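# Come fold laundry with us (well, next to us): open day helpers wanted

Hi! I'm Jessie Carnegie, I look after the workshop side of things at Wamow here in Plillodville, and I'm looking for people to help me run our fall open day. It's paid, it's one day plus a short practice session, and you don't need to know a thing about robots. If you can talk to a stranger and fold a towel you're most of the way there.

We did our first open day in May and I badly underestimated how many people would want to come see two arms fold cloth. We had 536 visitors and a line down the stairs, and I ate a granola bar at 4 p.m. and called it lunch. So this time I want proper help, and I want it early.

I need 8 floor hosts and 3 demo partners.

**Floor hosts** greet people at the door, walk them over in small groups and keep the line moving. You'll get asked where the restrooms are a lot. You'll also get asked whether we sell the thing (we don't, not yet, and I'll give you a card with what to say).

**Demo partners** stay at the folding station with one of our operators. You hand out cloths so visitors can have a go at folding on the table next to it, you put things back in order between groups, and you tell people what they're looking at in normal words. If you've ever worked in a store, a library or a summer camp, please think about this one!

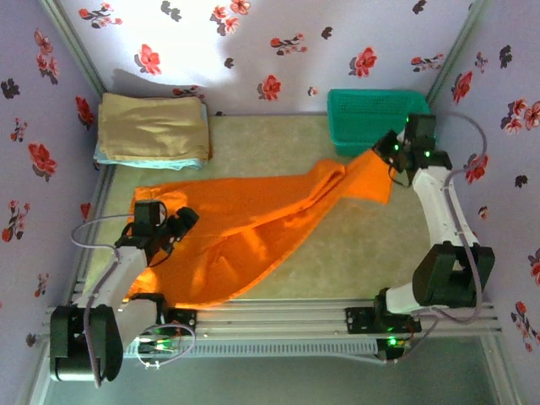
Damilola Jibrin did it in May and told me that the kids were the easy part, it was the grown-ups who wanted to argue about fitted sheets, and that anyone taking the job should wear shoes they can stand in until closing. I'd add: bring a water bottle. The room gets warm once it fills up.

The cloths are plain colors, mostly, and the folding station has its own walls with a flower print on them, so you'll find it from across the room. One arm works the left side and one works the right. Big flat pieces are what we'll run most of the day. They read well from a few feet back and people get why a floppy corner is annoying, having all fought with one at home.

You will not be operating the arms. Fergus Cairns and Thomas Bellini take turns doing that, and they're the only ones who reach into the station. Same rule for me, by the way, so don't feel left out.

The practical stuff:

- Two shifts, morning and afternoon. You can do both if you like, with a real lunch in between (I learned).
- Practice session is an evening the week before, paid at the same rate. Pizza from Carano downstairs.
- You should be 18 or over and okay with noise and crowds.
- Spanish or ASL would be wonderful. Put it at the top of your note so I don't miss it.
- We're on the second floor of the Ó Flaithearta building. There's an elevator, and two of the host spots can be done sitting down.

To apply, write me a few lines, no résumé needed. Tell me which job you'd like, which shift, and the last thing you explained to somebody who didn't care about it at first. Drop it at the front desk or reply to this posting. Sadia Siddiqui is reading the notes with me and we'll answer everyone, even if it's a no.

Please get it to us by October 2, 2024. Friends applying together are welcome, just mention each other so we can put you on the same shift.

Jessie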